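Stulthorpe Homes Forum > Kitchens > Counters and sinks

Sealing black stone counters, yes or no?
20 replies, 3,171 views

kitdale_wayne
Moved into the Kitdale place in January, kitchen came with black stone counters. Previous owner left zero paperwork. Don't know if it's granite or what. Water leaves a dull ring by the faucet that won't wipe off. Guy at the store says reseal the whole thing, quoted me $469. Is that nuts? Never sealed a counter in my life.

harveyp
Nuts. Do the water test first. Puddle the size of a quarter, leave it 20 minutes, wipe. Stone goes darker underneath = needs sealer. No change = save your money.

Also your ring is probly hard water. Sealer does nothing for that, you'd be locking it in.

V_Gounder
Agree on the test, disagree on the ring. Could be etching. If somebody used vinegar or a lemon cleaner on it, and it's a softer stone sold as granite, the polish is gone in that spot. No scrubbing brings it back. Run a fingernail across. Crusty = minerals. Smooth but dull = etched.

harveyp
Real granite doesn't etch from vinegar.

V_Gounder
He said he doesn't know if it's granite. Read the post.

jaxon.d
Had black counters 4 years, never sealed, no stains. What bugs me is everything shows. Dust, fingerprints, every drop. Dish soap and warm water, then dry with a microfiber, every night. The drying is the part people skip.

Cleared most of mine off the other day, down to the utensil tray:
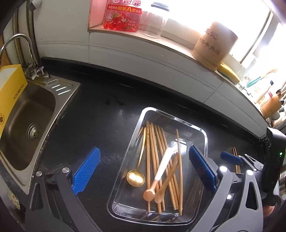

Re: Sealing black stone counters, yes or no?

carter_d
Looks good jaxon. But dish soap every night leaves a film. Took me a year to figure out why mine looked cloudy. Use a stone cleaner for daily, soap only for grease. I use the Vomow spray, smells like a dentist office but no streaks.

jaxon.d
Film is from too much soap. Couple drops in a bowl of water. And you're not rinsing, I remember your kitchen.

carter_d
I rinse!!

kitdale_wayne
OK did the test, three spots. Two by the stove, no change. One next to the sink went a bit darker, then faded after maybe an hour. So... seal just that bit? And the ring is smooth, no crust. Guess that's the bad answer.

V_Gounder
Yeah that's etching, sorry. Polishing powder made for stone, try it somewhere hidden first. If it's a big area get a quote from a refinisher, not the store.

harveyp
Fine, etching. Still wouldn't pay 469 for sealer. Bottle from the hardware store, wipe on, wait what the label says, buff off before it drys or you get a haze thats worse than the ring. Do the sink run only.

li_kitchens
Would do the whole counter while you have the bottle open. Patchy sealer can show on a black top when the light comes in low. Seen it on two jobs.

harveyp
Never seen that once. If he buffs it right you can't tell.

li_kitchens
Depends on the sealer. Enhancers darken the stone, plain ones don't. Check the bottle says no color change.

kitdale_wayne
Getting the plain stuff tomorrow, doing the sink side first. Polishing powder ordered. Does it matter which goes first?

V_Gounder
Powder first, then clean, let it dry overnight, then seal.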